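Shared practice room: cords across the floor and a bin of mixed small items

Posted by Malou Østergaard in Rooms and Storage

Our association has the use of a two-level hall with a gray floor, and the ground level has been furnished with small household stations: a vanity table with a round mirror, white shelving, desks and several chairs. Participants tidy and rearrange these stations while others work nearby. I have been asked to prepare written guidance on the layout before November.

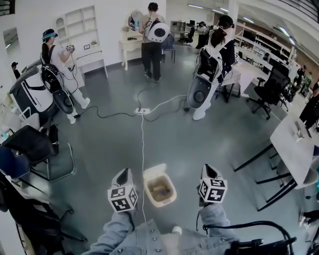
The principal concern is power. At present a single power strip serves the whole floor, and the cords leave it in several directions. I would also welcome advice on the small items, which include wooden blocks and folded scraps of paper. They are to be sorted into bins, and the bins are returned to the shelves at the close of each session. The budget for the entire matter is $291.

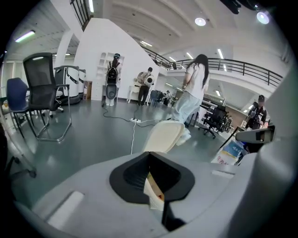 Chairs present a further difficulty. They are moved during every session and seldom go back to the same place. Please advise whether floor marking is suitable, and whether the upper level should be used for storage.

3 replies

Hrefna Overgaard

The following arrangement has served our own premises well.

Power should be brought in from the walls wherever outlets permit. Where a cord must cross a walking route, it should lie straight under a low floor cover of the correct width. A strip in the middle of the floor invites cords from every side, and two strips placed near opposite walls are preferable. Please confirm the permitted load with the building management before any strip is added.

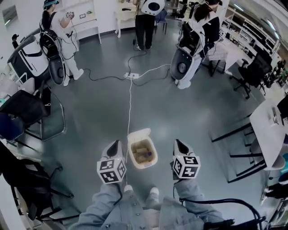
Small items are best kept in shallow boxes with attached lids, one kind of item to a box. Blocks may share a box if they belong to the same set. Label the front of the box as well as the lid - a lid label cannot be read once the box is on a shelf. Paper scraps should go into a separate envelope.

Tindolo

Use tape for the chairs. We marked ours with colored corners and it was fine. Test the tape on a small patch first, as ours left residue.

Dwivedi

I concur with the reply from Hrefna Overgaard on the matter of cords. With regard to the upper level, I would advise against storing anything there that is needed during a session. Carrying boxes up and down stairs takes time, and the landing must remain clear.

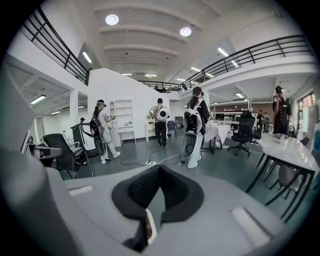
Open cubby shelving on the ground level is sufficient for a room of this type, provided that heavier boxes are assigned to the lowest row. A plan of the room, showing the agreed position of each table and chair, should be posted at the entrance and revised whenever the furniture changes.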